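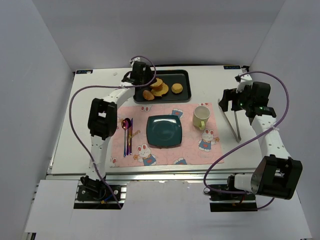 weva_tech
Disagree with the first post. A 21 degree rise across the oil cooler is not a fouling symptom by itself. Check the water flow before pulling the bundle.

Cadar
Flow was checked in January. 177 gpm at the inlet, same as the commissioning sheet. The outlet oil still runs high.

weva_tech
Then which side is the pressure drop on? You only gave the shell side.

Cadar
Tube side is up 8 psi over clean. Shell side has not moved.

uvitz_ops
8 psi on a two-pass unit is scale or debris in the tubes. Open the channel head and brush it. We run three Pearce units on river water and do this every year.

weva_tech
Brushing is fine for mud. It will not touch hard scale. Also look at the pass partition gasket – if it leaks, water bypasses the second pass and you lose duty with no change in inlet flow.

Cadar
A bypass would lower the tube side drop, not raise it.

weva_tech
Agreed, if that is the only fault. You can have both. Replace the gasket anyway while the head is off.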